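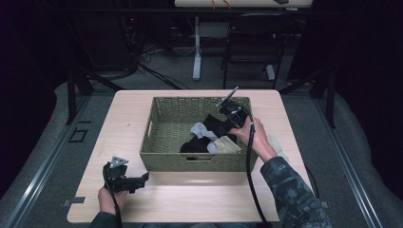

Start | Beiträge | Themen | Anmelden

Wir verwenden Cookies. Mit der weiteren Nutzung stimmen Sie zu.

Wäsche falten lerne ich mit 40 noch einmal neu. In meiner Kindheit hat das die Großmutter gemacht, und man durfte nicht helfen.

Im Waschsalon Jostel kostet der Trockner jetzt 3 Euro. Im März war es noch weniger. Ich hänge also wieder alles auf die Leine.

Frage an alle: Faltet ihr die Küchentücher in drei Teile oder in vier? Bei drei passen sie besser in meine Schublade – aber sie sehen dicker aus.

Handtücher rolle ich. Das spart Platz, und ich finde das richtige schneller.

Socken falte ich nicht. Die kommen paarweise in einen Karton, das muss genügen.

Morgen ist die Bettwäsche dran. Das Spannbettlaken macht mir noch Angst, ich bitte um Tipps.

© Ziretby | Kontakt | Nach oben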